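Keeping Warm in Rented Rooms: Heating, Bedding and Clothing in Student Houses in Skondville

Kekeli Dramani
Second year project, Housing and Everyday Life
April 1, 2018

Summary

This project looks at how students in privately rented houses in Skondville keep warm in winter, and how much of that depends on the heating. I used a short questionnaire, a set of interviews and temperature readings taken in three houses during January. The main finding is that most students heat the room for a small part of the day and rely on clothes and bedding for the rest. The houses differed a good deal from one another even though they were of a similar age and size.

1. Background

Skondville has a large number of terraced houses that were built for families and later let by the room. Many have solid walls with no cavity, so they lose heat faster than newer buildings. Most have a gas boiler with radiators, but the timer is usually in a shared hallway or kitchen and one setting has to do for everyone. In some houses the landlord pays the bills up to a fixed amount and the tenants pay anything over it.

Earlier student projects in the department dealt with damp and with rent. I could not find one that dealt with what people do when the room is cold, and my supervisor suggested keeping the question narrow. I settled on this: when a student is cold in their own room, what do they do first?

2. Method

The questionnaire went out through the accommodation office mailing list. It was sent to 821 students and 372 replied. It had a short set of tick-box questions and one open question at the end. The open question turned out to be the most useful part, as many people wrote several sentences.

For the readings I chose three houses, one each on Clilico Road, Belkadi Street and Prukard Terrace. In each house a small thermometer with a memory was placed on a shelf in one bedroom, away from the radiator and the window. Tenants kept a simple diary of when the heating was on and when they were in the room. I visited each house to collect the diaries and talk to whoever was in.

The interviews were not recorded. I wrote notes during them and typed the notes up the same evening. Tenants are not named in this report.

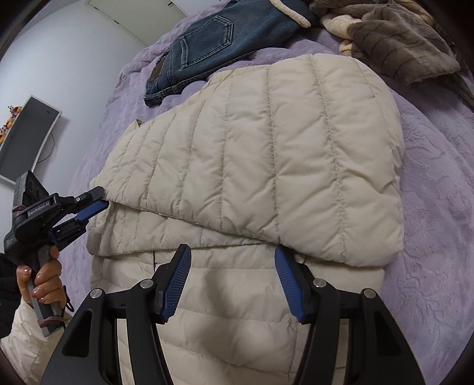

One problem was that the diaries were filled in unevenly. The Clilico Road tenant wrote something nearly every day. The Belkadi Street tenant often filled in several days at once, so I have treated those entries with care and have not used them for exact times. The Prukard Terrace diary stops a few days before the end.

3. Findings

3.1 Heating

The usual pattern was a short spell of heating in the morning and a longer one in the evening. Very few students left it on overnight. The reason most often given was cost, followed by noise from the boiler and dry air. A smaller group said they did not know how to change the timer and had left it as they found it.

In the Clilico Road house the bedroom warmed up quickly and cooled quickly too. The tenants thought the loft had no insulation but were not sure. The Belkadi Street room was steadier. It is on the middle floor with other heated rooms on both sides. Prukard Terrace was the coldest of the three – it is an end house, and the bedroom has two outside walls.

3.2 Clothing and bedding

When asked what they did first, the largest group of students said they put on another layer. Getting into bed or under a blanket came second, and turning the heating on came third. Hot drinks and hot water bottles were mentioned often in the open answers. Several people wrote that they worked in bed through most of January and that this was bad for their back.

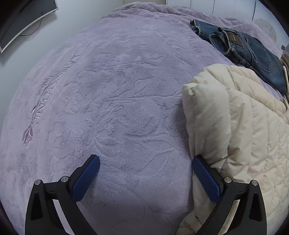
Blankets came up in almost every interview. People tended to own one thick one, often a present or something brought from home, and it stayed on the bed all day. Plush and fleece throws were the most common kind, in plain colours or with a pattern pressed into the pile, like the flowers and leaves on the lavender one in the photograph. Wool was rare, mainly on account of the price and the washing. Students who had both a duvet and a throw nearly all put the throw on top, though one tenant slept with it underneath and said it was much warmer.

Coats indoors were more common than I expected. Padded jackets were worn at the desk, and some students spread them over the bed at night as an extra layer. Filling makes a difference, but so does the fit, as the warmth comes from the air held still in and around the garment. A padded jacket pressed flat under something heavy does less than one laid loosely on top.

3.3 Sharing and disagreement

Arguments about heating were reported in all three houses. They were mostly about the bill and less often about the temperature. At Prukard Terrace the tenants had agreed a limit of £500 for gas over the winter and wrote the meter reading on a sheet in the kitchen. They said this had stopped most of the arguments. At Belkadi Street there was no agreement and people changed the timer without telling each other.

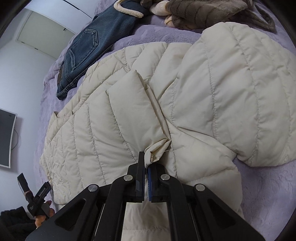

4. Discussion

The results suggest that advice to students should start with the timer and the bedding. Many of those who replied did not understand the controls in their own house, and a single printed sheet next to the boiler would help. Landlords could provide this at almost no cost.

The project has clear limits. Three houses is a small number, and the people who answer a questionnaire about being cold are probably the ones who are cold. The readings cover one month only. I would also place a second thermometer outside each house if I did it again, as I had to use the readings from the college weather station, which is on higher ground.

5. Further work

It would be useful to repeat the readings in a newer building and in a hall where heating is included in the rent. The question about working in bed could be a project in its own right.

The questionnaire and the blank diary sheet are in Appendix A. The temperature tables are in Appendix B.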